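Terside Household Tasks: Progress Report to the Hunus Fund

Reporting period: November to the date below

The grant pays for the collection of simulated pick-and-place examples in furnished rooms. The examples are used to train the Terside policy, which takes camera input and a short written instruction and returns arm motions. Collection has moved from the test rooms to the Skuswood set, where every room has plastered walls, windows to the outside and a full set of furniture.
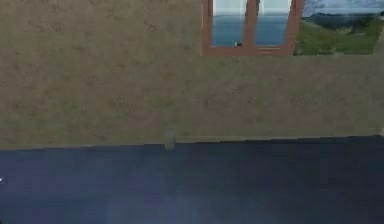 Prepared by the Zalewska Simulation Group
18 April 2021

Summary

We have 1853 accepted episodes in the Skuswood set. A further 195 were recorded and rejected. The work is on budget. One item, the second labeling pass, is behind schedule and is covered under Open items.

Collection

Each episode is driven by an operator at a desk station. The operator reads the instruction, moves the arm through the task and marks the end. All camera views are stored along with joint positions and gripper state. Operators work in blocks of nine episodes and then change rooms, so that one person's habits do not end up tied to one layout.

We keep the idle stretches at the start of an episode if they are short. The earlier data had been trimmed too hard, and the policy trained on it tended to move before it had located anything. Views that show mostly wall or floor are also kept. The policy will meet them whenever the arm turns away from the work, and it needs examples of what to do next.

Rejected episodes fall into two groups. In most, the operator ended the episode too early, before the object had been let go. In the rest, the simulator let an object pass into a surface. We reported the second problem to the team that maintains the physics settings, and they have changed the contact margin for soft furnishings.

Bedroom tasks

The bedroom was added at the request of the reviewers, who asked for surfaces other than tables and counters. Tasks there use the bed and the dresser. The ball tasks ask the operator to carry a brown ball over the mattress, with the purple pillow left where it is near the headboard. The items on the dresser, among them a gold statuette and some round ornaments, make the side of the room busier than our earlier layouts.

Operators find the bed harder than a table. The headboard and the wall on one side limit the approach, and we have added practice time before the first recorded block.

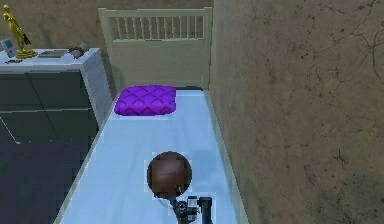
Open items

The second labeling pass has been done for four of the task groups. The remaining groups have first-pass labels only and should not be used for evaluation yet. We plan to move one operator to labeling for the next period.

Storage is adequate for the present rate. If the reviewers want the wrist views at full resolution, we will need to revise the equipment line and will send a separate request.

The next report will include training results on the bedroom tasks.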